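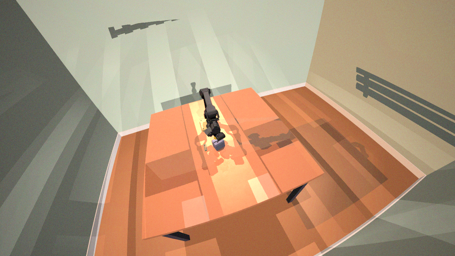 The first thing I ever bought at an auction was a box of doorknobs. I didn't own a house at the time. I had a studio apartment with exactly two doors, one of which belonged to the oven, and I came home on the bus with a box of doorknobs on my lap feeling like I'd robbed a bank.

That was at Akcombe, which is a saleroom in what used to be a feed store, out past the last gas station on the county road. I've been going back on and off for years now, and when this magazine asked if I'd like to write something about secondhand furniture (they know me, they've seen my hallway) I said yes before they'd finished asking. Then I realized what I wanted to write about was the waiting. Country auctions are mostly waiting, and I've come to love it more than the buying.

If you've never been, the day goes like this. Viewing opens at eight in the morning. You get a paper number, you get a coffee that tastes like the urn, and you wander. Everything is in rows with a sticker on it. Dressers, lawn chairs, a tuba case without a tuba, boxes of kitchen stuff sold as "kitchen stuff." People open drawers. Opening drawers is the whole sport! You slide them out, flip them over, look at the joints, sniff them (yes, sniff them, I'll come back to that) and then put them back with a very bored face so that whoever's behind you doesn't think you've found something.

I am terrible at the bored face. I once lost a sewing table I really wanted after I said "oh!" out loud.

The sale I went to in March had 291 lots, and I wanted lot 193. Do the math on that and you'll see my problem. The auctioneer at Akcombe gets through a lot quickly when it's boxes of books and slows way down when it's tractors, and that sale had a great many tractors, or parts of them. I sat on a sofa that was itself for sale. At some point it sold, and the couple who bought it told me I could stay put until they'd paid, so I did, and we had a lovely talk about chickens.

What I was waiting for was a small writing desk. The label underneath said Vītola, a name I'd never come across, and I've since spent more evenings than I want to admit trying to find out who or what that was. I've got nowhere. It might be a maker, it might be a shop, it might be the last name of somebody who lent it to a neighbor and wanted it back. The desk has a sloping front and one long drawer, and somebody had painted the whole thing the green of a hospital corridor. It was ugly in a way that made me want to take it home and be nice to it.

So, the sniffing. Old drawers tell you where they've been. Mothballs are fine, they air out. Smoke takes a summer. Cat is forever, and I don't care what anyone's aunt did with baking soda. I learned this from a nightstand that lived on my balcony for a year and a half and never once came inside. The desk smelled of pencil shavings and candle, and I was sold before I'd even checked the legs, which is the wrong order to do it in.

Check the legs! Push down on one corner and see if the opposite one lifts. Get on the floor and look up, because the underside is where people get lazy and where repairs show. Shiny new screws in an old piece don't bother me much as long as it's standing square. Fresh sawdust under it does bother me. Little round holes with dust coming out mean something is still eating, and you don't want to bring it home to meet your bookshelves.

Then set a price in your head and write it on your hand. I mean it, with a pen. The first time I bid on anything serious I'd decided on a number while calm and sensible, and when the bidding got there my arm just kept going up like it was somebody else's. Now I look at my palm. Remember there's a buyer's premium too, and ask what it is before the sale starts. At Akcombe it's 22 percent, and it's a nasty surprise if you've spent the day imagining you got a bargain.

I got the desk. Only one other person wanted it, a man by the stairs who dropped out so early that I panicked and wondered what he'd seen that I hadn't. (A split in the back panel. I found it in the parking lot.)

Getting things home is its own chapter. I don't have a truck. I've got a small hatchback with a back seat that folds almost flat, and "almost" has cost me a lamp and a good deal of skin. My advice is to measure the opening of your trunk, the actual hole, and keep it in your wallet. Bring blankets and more rope than you think. The desk went in on its back with the drawer riding up front, seat belt on, and I drove home with the hazards blinking the entire way, to the delight of everyone behind me.

On Sunday I started on the green. Three coats deep, as it happened, with a cream under it and under that a brown so sticky it came off on my sleeve. I used a stripper called Stilla that the hardware store keeps behind the counter, and I'd say go slow, open every window, and wear the gloves even when you've decided you don't need them. If there's any chance the paint is old enough to have lead in it, test it first with one of those swab kits and don't sand it dry. I did the slope and the top and then ran out of both stripper and enthusiasm, so the legs are still green. Everyone who visits thinks it's on purpose.

For the split I took the advice of the people at Kidelano, a repair shop two towns over that does mostly chairs. They looked at my phone pictures and told me to leave it alone. A panel needs room to move with the weather, they said, and if I filled it tight it would only crack someplace worse. I'd driven over ready to spend money and came away with a free opinion and a used footstool. I don't need a footstool. It had good legs, though, and it smelled like nothing at all.

People ask me if it's cheaper than buying new, and some days it is. A plain brown dresser that nobody's fashionable about will go for less than a takeout dinner, and it'll outlast both of us. But add up the gas and the premium and the stripper and the lamp, and I'm not sure I'd want to see the total. I go for the chicken conversations. I go to see what's in the drawers, too: so far I've had a bus schedule, one baby shoe, a recipe for pickled beets that I've made twice and a key that fits nothing I own.

The next sale's already on my fridge. There's a tall cupboard in it, listed as "cupboard, tall," and I've measured my stairwell and I know perfectly well it won't go up. I'll be at viewing by eight anyway, with my own coffee this time.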